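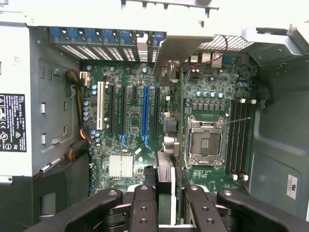
Teaching a robot to take computers apart, one card at a time

Melina Gavalas has opened the same desktop computer so many times that she can find the slots with her eyes shut. She laughs when she says it, then admits she has tried. For most of the winter her days at Vakenano have gone on guiding a robot arm in and out of old office machines, recording every reach, grip and wobble so that a learning system can study them later.

"People imagine we write the movements down as instructions," she says. "We did try that, at first. It was fine until somebody handed us a different computer!"

The project, known in the building as Veveck, wants a robot that can strip useful parts out of retired desktops. Expansion cards came first. They look easy, and to a person they mostly are, but a card sits tight in its slot, its metal bracket has to clear the back of the case, and there is very little room for a pair of fingers on either side.

"Look at how narrow it is from above," says Gavalas, delighted. "You're holding a thing by its faces and from the wrist camera it's nearly a line. Then you've got cables, the processor socket on one side, more slots on the other. I love it. It's a horrible little puzzle."

Each example is one attempt, from the moment the arm starts to move until the card is out or she gives up. She steers by hand with a controller and the system stores what the wrist camera sees alongside the position of every joint. By the end of last week the team had 2,247 attempts saved. The target is 4,000, which she hopes to reach in April.

Do the failures get thrown away? She shakes her head at once. "No, no, we keep them, with a label. If I pull crooked and the card jams, and then I ease back and straighten up – that's gold. A learner that has only ever seen perfect pulls has no idea what to do when it's a bit off."

Her colleague Apostolos Athanasiadis looks after the recordings once they come off the robot. He watches a share of them at double speed every morning and has strong opinions about pauses.

"Melina stops to think," he says. "Everybody stops to think. But the model copies what it sees, so for a while we had a robot that would reach into the case and just hover there, very thoughtful." He now trims the longer waits, though he leaves in the short ones before the fingers close. Those seem to help with lining up.

He is fussy about variety too. The case gets turned a little between sessions, the lamps are moved, and 4 people take turns at the controller. Bright metal edges are a particular bother, he says, as they can wash out to plain white in the camera and take the outline of the case with them. He keeps those recordings as well.

"A scrapyard isn't going to dim the lights for us."

How well does it work so far? Gavalas is cheerful but careful. The latest trained version usually finds the card and gets the fingers round it. Pulling is less certain, and it still tugs too early on cases it hasn't met before. She thinks more examples of the first gentle rock of the card would do a lot of good, so that is what she has been recording this week.

Memory modules are next on the list, with their small latches at each end. Athanasiadis has already asked for a fresh set of labels. Gavalas has asked for a better chair.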